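Home Projects Workshop Contact

The second pair of hand-held grippers for the Darko project was completed in May. The bodies are plastic, and each carries a marker block so that its position can be followed while a task is being carried out by hand. Catriona Kerr revised the finger design, and the present version is the result of 216 hours of printing and fitting.

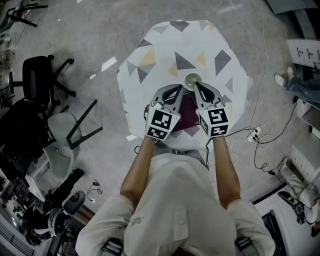
Both grippers in use at the octagonal table, with the right one reaching towards a small cup.

Recordings are made on Tuesday evenings, with up to 400 short attempts planned for the first set. Each session begins with a check of the markers and the cables. Any attempt in which a marker block is hidden from view will be left out of the set.

The drawings for the fingers will be placed on the Workshop page once the mounting holes have been corrected.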